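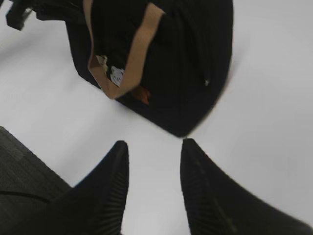

Guides > Bags > Khosravi 3016 > Care and Set-Up

Section 5. Preparing the Bag for First Use

1. Place the bag on a clean, flat surface with the trim facing up.

2. Open the main compartment and remove all packing paper. Check the inner pockets as well.

3. Lengthen the shoulder strap fully, then shorten it to the desired fit. The loose end must pass back through the keeper.

4. Record the number printed on the label before the bag is used. It will be requested with any repair claim.

Note: Labels may fade with handling – a written copy should be kept with the receipt.

5. Wipe the black fabric with a soft, damp cloth. Clean the tan trim separately, using a dry cloth only.

CAUTION: Do not machine wash. Do not apply bleach, shoe polish or solvent to any part of the bag.

CAUTION: Do not lift a loaded bag by the trim.

6. Allow the bag to air out overnight, open and away from direct heat, before packing.

Replacement straps are supplied under part number 2052. Requests should be addressed to Estíbaliz Bravo, Customer Repairs, Pirkden.

Revised 5 September 2025

© Khosravi | Contact | Back to top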